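Bathroom bench notes, March, started 4 pm

Ledia wanted the cleaning routine for the small bathroom written up properly, so I've spent the arvo on it and I'm rapt with how it's going. Starting point was the old Wisthorpe sheet, one page, mostly about mirrors. Toilet gets a single line: "brush and flush". We can do better than that!

Setup: cleaner down first, under the rim, working right round and letting it run down the sides. I used 24 mL in a squeeze bottle and that coated the lot with none pooling. Left it five minutes by the wall clock. Tried shorter this morning and the ring at the waterline needed twice the elbow grease, so the wait stays in.

Brush choice. Had Romaniuk's flat-headed one on trial as well as the ordinary round one, and the round head is a clear favourite for me. It sits into the curve of the bowl and you get bristle on the ceramic over a decent width, where the flat one rides on its corners. Fedir Onyshchenko reckons the flat one is better up under the rim and he may have a point, I'll give it another go with the thicker cleaner.

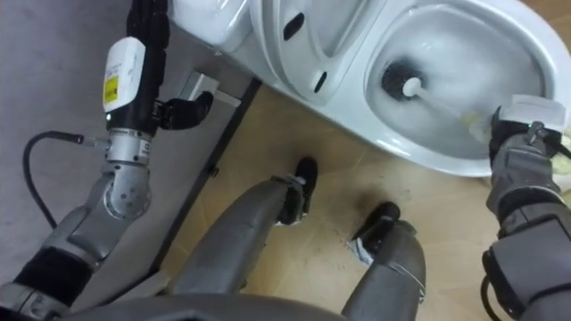
Order of strokes is the bit I'm most pleased with. Under the rim first, then the sides in overlapping passes, then down to the waterline, and the outlet last of all. Going bottom to top (my old habit at home) just drags everything back up. Keep the handle low and lean on it gently. If you push hard the bristles splay and you're scrubbing with the plastic, plus you flick water on the seat. Learned that one with my sleeve.

Rinse: flush, hold the brush in the clean water as the bowl refills, tap it on the inside of the rim, then let it drip before it goes back in its holder. Add a drop of cleaner to the holder weekly. Ours was pretty grim when I tipped it out, note to self.

Water use: four full flushes across the session, which I'd like to get down. Second flush on each run is probably unnecessary if the cleaner is the thin Kosier stuff.

Still to do
- seat hinges, need an old toothbrush
- Fedir to retry flat head under the rim
- ask Ledia if she wants the floor behind the pan in the same sheet or its own
- reorder Kosier cleaner, item 765, we're down to almost nothing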